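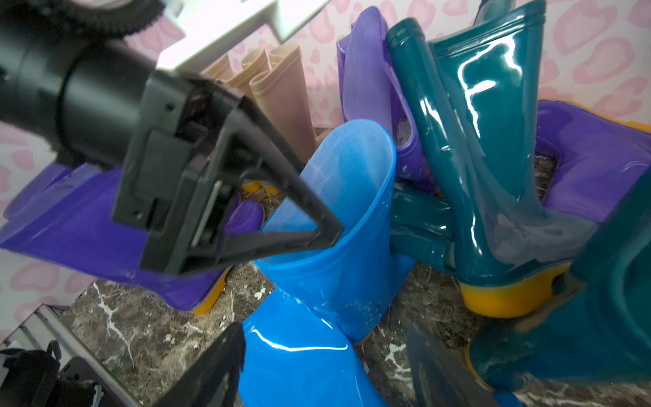

**Can I walk the Tomoana coast path in one direction and get back to Mostitz by bus on the same day?**

Staying in Mostitz for 6 nights, no car. I want to start on foot from town, finish at Brendgate and ride back. The map at the hostel shows a bus symbol at Brendgate but gives no times. Carrying a day pack only.

**dollora_line**

The last bus from Brendgate to Mostitz leaves at 17:40 Monday through Saturday, so an 8:00 start leaves enough time for most walkers. It is route 738. On Sundays there is no service past the Dollora turnoff, and the same applies on public holidays.

Details that matter for planning:

- The stop at Brendgate is on the upper road, next to the chapel wall. The bus symbol on older maps is at the harbor. That stop was closed when the harbor road became one-way.
- Tickets are sold by the driver. Cards are accepted, but the reader loses signal on the upper road, so carry coins.
- The path is marked with yellow posts as far as the Dollora inlet. After the inlet the marks are painted on rock and are harder to follow when facing south. Walking from Mostitz you face north, so they read normally.
- The inlet crossing is a causeway. It is covered for two hours on either side of high tide. Check the tide table before you fix a start time. The inland detour adds 3 miles and uses a farm track with two gates.
- Drinking water is available at the Dollora campground tap from Easter until the end of September. There is no other source on the route.

If high tide falls between 11:00 and 13:00, reverse the plan: take the 7:15 bus out to Brendgate and walk back to Mostitz. You will then reach the causeway later in the afternoon, and you have no bus to catch at the end.

*Edited Sat 9 June: corrected the departure time from 17:20. The new timetable is posted at the Mostitz depot.*

**northpath**

Did it last August. Fine in sneakers if dry. We missed the bus and had to get a taxi, which was expensive. Bring a hat.

**ferrystairs**

The answer from dollora_line is correct on the bus but I would add two points.

First, the 17:40 runs with a small vehicle outside the school term. It fills up at Brendgate on Saturdays and the driver does not take standing passengers. The 16:10 is usually half empty.

Second, the printed walking map (sheet 2611) still shows the old cliff line north of the inlet. The path was moved inland there after a slip, and the section near the edge is fenced. Follow the posts and disregard the sheet for that stretch. The rest of it is accurate, including the contour lines on the climb to the Tomoana lookout, where the grade is steep for the last half mile.

Dogs are allowed on the bus at the driver's discretion. I have not seen one refused.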